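2 min read

The last ferry to Driltholm left at seven, and she missed it by the length of the pier. She sat on her case and ate the rest of the bread. The man in the ticket office said there was a room over the Barbieri bakery, 200 a night, and the stairs were steep.

She took it. The window looked down Tramwood Lane to the water. She had told her sister she would be there before dark, and now she rang and said she would not.

"You always do this," her sister said.

"The train was late."

"It was late last time."
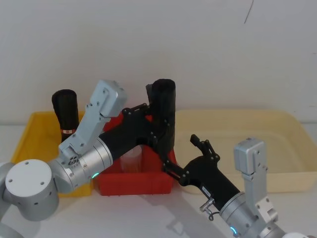
Yellow, red, cream.

She woke at 5 to the smell of the ovens. Her mother had left them the house between them, with no note about who should have the piano. Neither of them played. She washed her face, carried the case down and bought two rolls — one for each of them — and walked back to the pier to wait.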